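Soup Season, and the Long Business of Cooking for a Crowd

Oct 19, 2023

I made the first pot of soup of the season on Sunday, which in our house is practically a public holiday. The windows steamed up, the dog parked himself in front of the stove, and I stood there with the wooden spoon feeling more cheerful than a person probably should over a pile of onions.

If you've been reading for a while you know I host a soup night through the cold months, once every couple of weeks, door open, come if you can. It started the February we moved to Neswood. We didn't know a soul, the heat was out in half the house, and I had cooked far too much lentil soup because my mother's recipe only comes in one size (enormous). So I wrote a note, stuck it up by the mailboxes, and 7 people came! Seven strangers in my kitchen with their coats on. I still think of it as one of the best evenings I've had in this town.

People ask me what to make for a crowd, and my answer is always something dull that you've cooked before. I learned this with a seafood chowder I would rather not discuss. Lentil is good, split pea is good, and a plain tomato soup with rice in it disappears faster than anything. I buy my canned tomatoes from Minetti, the little grocery next to the shoe repair, and they'll put a case aside if I call ahead. The spice blend comes from Hadgu, across the street from the library, and it is hot, so go gently. I use a teaspoon in the big pot and leave the jar on the table for the brave.

Bread is where I used to get in trouble. I'd decide at noon that of course I could bake four loaves by six, and then there I'd be at five thirty, floury and snapping at everyone. Now I buy it. The seeded one from Ballerik is better than mine anyway, and if you go late in the day they've sometimes marked it down by 2 dollars.

The other thing I've given up on is matching anything. My sister has a lovely set of soup plates, all white, and she frets over every one of them. I love plastic bowls for this, in whatever colors turn up. They stack, they bounce, and a four-year-old can carry one to the sink without every adult in the room holding their breath. 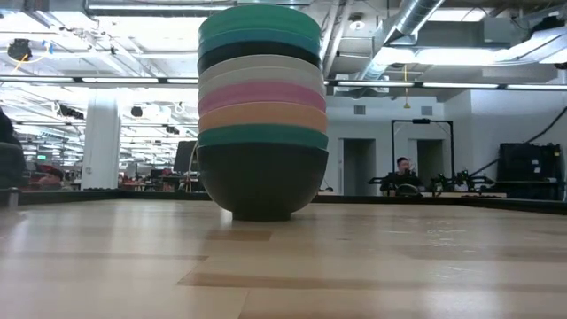 Deb wrote in after my last soup post to say that she has wanted to do this for years but her kitchen is tiny, and could it work if people had to eat standing up? Oh, Deb, yes. Please do it. Half of our regulars eat leaning on the counter even when there are chairs, and I think they talk more that way. Put the pot on the stove, let people help themselves, and pick something thick enough that it won't slosh.

She also asked about freezing, and I'm a great believer in it. Split pea freezes beautifully. Anything with potatoes goes a bit grainy on me, and noodles turn to mush, so I add those the day of.

Next soup night is the tomato and rice. I still need to call about the case of tomatoes, and I have to find the lid to the big pot, which I last saw in the garage with birdseed in it.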